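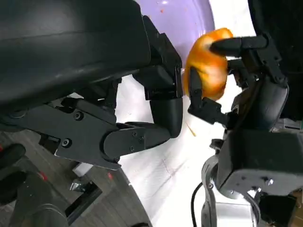
*An orange bell pepper, its lobes shading to a deeper red-orange along one side.*

The **orange bell pepper** is a large, mild, sweet fruit of the species *Capsicum annuum*, eaten as a vegetable both raw and cooked. It belongs to the same species as the green, yellow and red bell peppers sold beside it, and also to a good many hot peppers, though it has none of their heat. In American kitchens it is usually just called an orange pepper, and it turns up in salads, on relish trays, in stir-fries and on the grill, where its color holds up nicely and its sweetness (milder than that of a red, most cooks would say, and a touch fruitier) goes well with onions and smoke.

## Color and ripening

Every bell pepper begins life green, or at least most of the familiar ones do, and then turns as it ripens on the plant. An orange variety goes from green to orange and, under ordinary conditions, stays there. It isn't a halfway stage on the road to red, although people have believed so for a long time and the mistake is easy to forgive, for a red variety picked while it is still turning may look orange for a little while. Shade can vary a good deal on a single fruit. A shoulder that sat in the sun may be deeper than the side that was tucked under the leaves, and a reddish cast on one side is no cause for worry at the table.

The color comes from carotenoids, the same broad family of pigments that colors carrots and pumpkins. Orange peppers are a good source of vitamin C, and some varieties are rich in zeaxanthin, a yellow-orange pigment also found in corn.

## Shape and parts

The bulges that run down the sides are called lobes. Three or four is common, and the number depends on how the flower was built and how the fruit grew. There is an old kitchen saying that four-lobed peppers are "female" and sweeter, and three-lobed ones "male" and better for cooking. It is a pleasant story and gets handed down at a great many sinks and cutting boards, but peppers have no sexes of this kind. Each fruit grows from a flower with both male and female parts, and the lobes tell you chiefly how steadily the pepper will stand on its end when you want to stuff it.

Inside, pale ribs run from top to bottom and hold the seeds in a cluster near the stem. The ribs are harmless and a little bitter, and most people trim them away. The seeds can be eaten too, though few cooks bother. Now and then a small, pale, crumpled pepper is found growing inside the larger one. It's perfectly good to eat, and children are generally delighted by it!

## Growing

Orange peppers want warmth, patience and steady water. Seed is commonly started indoors in March across much of the northern United States and set out once the nights have turned mild. Full color takes weeks longer than a green harvest, so gardeners with short summers often end the season with a basket of green fruit that was meant to be something brighter.

Two garden strains with local followings are Conel, a blocky, thick-walled pepper that suits stuffing, and Atano, which is longer, thinner in the wall and a little earlier to color. Both were kept for years by home growers near Bradotthorpe, where the Scanlon seed list still carries them side by side. The list describes Conel as "slow but worth the row," and growers who have waited on it through a cool August will know just what is meant.

## Choosing and storing

A good pepper feels heavy for its size and has tight, glossy skin and a firm green stem. An uneven, lumpy outline does no harm to the flavor. Soft spots, deep wrinkles or a damp, darkened stem end are better reasons to reach for another.

Peppers keep best dry and unwashed in the crisper drawer, where a sound one will often last a week or more. Once cut, they should be covered, chilled and used within a few days. They also freeze well without blanching. Strips spread on a tray will be firm enough to bag after about 24 hours, and they can go straight from the bag into a hot pan, although they'll have lost the crunch that a salad calls for.

## In the kitchen

Raw strips are the simplest use and, to many tastes, still the nicest. To cut them neatly, slice off the top and bottom, stand the pepper up, make one cut down the side and run the knife around the inside, so that the wall opens into a long flat piece and the seeds come away in one clump. Slicing with the inner side facing up keeps the blade from skating on the slick skin.

Roasting brings out the sugar. The peppers are turned under a broiler or over a flame until the skin is blistered all over, then covered in a bowl to steam, after which the skin slips off in sheets. Rinsing them under the faucet is quicker but washes away a fair bit of the flavor.

For stuffing, 2 large peppers halved lengthwise make a comfortable supper for two, filled with rice, beans or ground meat and baked until the walls give easily to a fork. Orange peppers also make a lovely soup, cooked soft with onion and a small potato and then blended smooth.

## See also

- Paprika
- Pimiento
- Stuffed peppers
- Sweet pepper relish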